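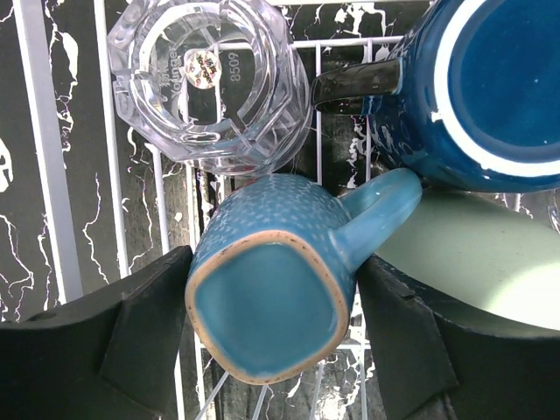 Hema Mathew
Founder and bench lead, Tisilden

Category: About the Workshop

Search this site Search

Tisilden is a shared workshop for people who build small robot arms at home. It occupies two rooms behind the Stockdale print works and has 11 members, most of whom keep a second, messier bench in a garage or spare bedroom. We started in July with one drill press and a box of servos.

The main project is Selter, a tabletop arm with a two-finger gripper and a wrist camera. The test task is unloading a dish rack. Dishes were chosen for practical reasons: glazed mugs are slippery, handles stick out into neighboring items, and clear glass gives the camera very little to work with. Mugs are racked upside down, so the gripper closes on the outer walls and the handle has to be found before the wrist turns.

Selter is on its fourth set of fingers. The current ones are black, with angled faces, and bolt on with 4 screws each. Earlier sets had flat pads and tended to let a mug rotate during the lift. Grip force is limited in software and again by a spring in the drive. Please do not remove the spring.

Ottó Nyitrai maintains the control code and the parts list. He also designed Prondum, the power and motor board used on every arm in the shop. Revision 7 is the one to build. Revision 6 has the connector for the emergency stop on the wrong side and should be scrapped.

Drawings, firmware and wiring notes are shared with all members and may be copied for personal use. Changes to the wrist or gripper go through a bench test of 10 lifts per item before they are merged. Failed lifts are logged with the item, the approach angle and the motor current.

Membership includes a shelf, bench time and use of the printers. Bring your own safety glasses. New members learn the saw and the soldering station first and are given access to Selter after that. Questions about Prondum boards go to Ottó; everything else comes to me.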